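Last updated 1 October

Hand-held grippers for room clearing: a review after one season

I run housekeeping at Colombo, a 227-room residence that takes long-stay guests. In July our owners, Rutberg, decided that part of room clearing would be handed over to machines at some point, and that the first step was for our own staff to do the work with hand-held grippers. The attendants pick things up with the tool, and what they do becomes the material the machine learns from. This review covers the tool as a thing to work with all shift. I can't speak to the software side.

We were issued pairs, one for each hand. You hold the body of the tool and the two fingers at the front open and close. The job we started with was the simplest one on the list, taking trash off the furniture and putting it in the basket.

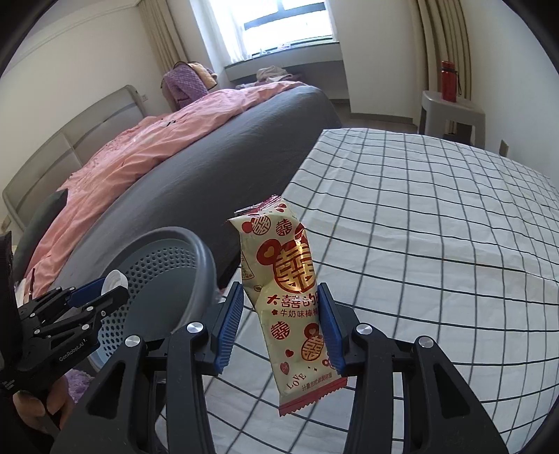

Learning the grip took most people two shifts. Bottles and boxes are easy from the first hour. Food packaging is harder, and it makes up most of what guests leave. A crinkled snack packet like the cream and red one, with hearts and LOVE on it, has to be taken by its two edges, one finger on each side, and you need to judge how far to close. Squeeze too much and it folds. The ridged blue pads are the best part of the tool. They hold thin plastic better than I expected, and we have not had to replace any. Paper is fine too. Flat things on a fitted sheet, such as receipts and hair ties, are still a nuisance, and I would mark the tool down for those.

Weight is acceptable for an hour. After two hours without a break, several attendants had sore wrists. Nathalie Bergeron, our most experienced attendant, has small hands and found the handle too thick, so she wrapped hers in tape. I would like to see a second handle size.

Now the part my staff ask me about more than the tool. Clearing a room by hand takes an attendant 6 minutes if the guest is tidy. With grippers the same room takes more than twice that. If you run this, you have to lower the room quota for the people doing it, and do it on paper before you start. We did not, for the first two weeks, and people stayed late to finish. That was our mistake and the hours were paid afterward.
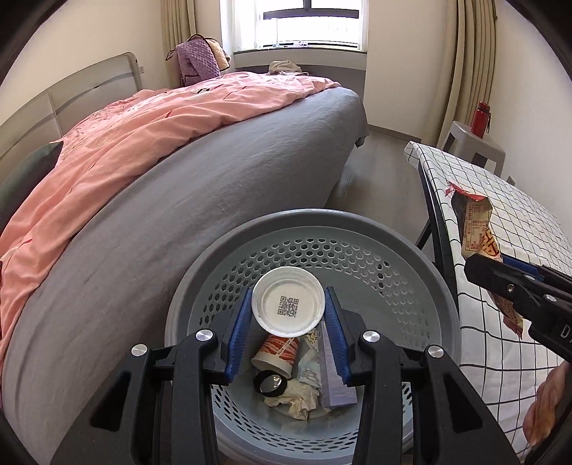
The quota is now set separately for gripper shifts, and nobody does more than one of those in a row. There is also an allowance on top of the hourly rate. Patricio Barrientos, who speaks for the attendants in meetings with Rutberg, asked for a written statement that no posts would be cut while staff were teaching the system. We got one that runs until next July. It says nothing past that date, and I have told the staff so.

Some of the work has changed for the better. Attendants now agree among themselves on what counts as trash and what gets left for the guest, and we wrote it down, which we should have done years ago. Some of it is worse. Two people used to talk while they did a room. With the grippers they concentrate and go quiet, and a few have asked to be taken off the rota for that reason. I let them.

Good: pads, finger control, easy to wipe down.
Not so good: handle size, weight over a long session, flat items.

I would use them again for short shifts with a reduced quota. I would not put them on a normal one.

Contact the housekeeping office | Copyright Colombo Residence | Back to top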